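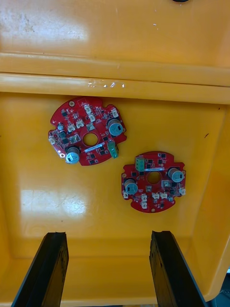
Delyth Rees maintained that the bell had rung by itself, twice, with no wind and the rope tied up on its hook, and that anyone who wanted to argue could come up to Varau and sleep under it as she had.

So I went up to Varau. I had two weeks of vacation coming, and a cousin's word that the bus still ran.

The bell was supposed to date from 1320. I have seen a lot of things that were supposed to date from 1320, or from some other year with a nice ring to it, and most of them were put together by somebody's grandfather. It was said to ring before a death. When I asked whose death it had rung for the last time, I got three names. One of the three was sitting at the next table eating soup.

"It doesn't say when," Delyth told me. "It only says that."

I wrote that down. A bell that rings before a death and doesn't say when is a bell that can't be wrong, and I told her as much. She said I was tired from the bus.

The key was with Ambros Aigner, who lived below the church and didn't want to give it to me. He wanted to know if I was from the newspaper. Then he wanted to know if I was from the diocese. When I said I was from neither, he looked let down, and handed it over on a loop of baling twine.

"You'll want a coat," he said.

"Have you heard it?"

"Everybody's heard it."

"Have you?"

He thought that over for longer than the question needed. "My wife heard it," he said, and shut the door.

I had put the same question to four people by then. The woman at the inn had heard it from the mailman, the mailman had heard it from Delyth, and the boy who carried my bag had heard it in a dream, but very clearly.
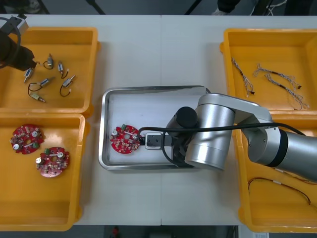
The Tower

There was a cot up there, folded against the wall, and a blanket that smelled of mice. I set the cot up under the bell and shone my flashlight into it. No writing, no saint, no year. There was a crack near the lip as long as my hand, and the clapper hung a little off to one side. The rope was on its hook, tied with the kind of knot you make when you don't know any knots.

I tried the obvious things. I pushed the beam, which didn't move. I stamped on the floor, which did, and the bell took no notice. I opened the shutters on the valley side and let the cold in, and it took no notice of that either. A truck went by down on the Drostesent road and I felt it in the boards before I heard it. I was pleased with the truck. I wrote TRUCK in my notebook and underlined it.

Then I lay down with my shoes on.

It is hard to lie under something that weighs as much as a car and keep your mind on trucks. I thought about the beam. I thought about who had last looked at the beam. The visitors' book downstairs had 459 names in it, and I started wondering if any of them had been a carpenter.

Sometime in the night I woke up. I won't say I heard the bell. I will say I was sitting on the edge of the cot with the blanket around my neck and my heart going hard, and that the air had the thick feel a room has when somebody has just stopped talking in it. I put my palm against the metal. It was cold. I thought there was a hum in it, very low, but my hand was shaking, and a shaking hand will find a hum in a bowl of oatmeal.

I looked for the truck. There was no truck. The road was black all the way down. It could have gone around the bend.

I didn't write anything in the notebook.

The Key

Ambros was up when I brought it back at almost 9. He had coffee made and two cups out, and I didn't like that he had two cups out.

"Well?" he said.

"There's a crack in it. The floor is loose. When a truck goes by, the whole tower shakes."

"Yes," he said. "It does that."

"So that's what people hear."

"Could be." He pushed the sugar over to me. "They've had the road closed since Tuesday's rain, or whenever it was. Since the slide. How did your truck get through?"

I said it must have come from the other side. He agreed that it must have, and asked what time my bus was, and I said noon, and then I remembered which road the bus took.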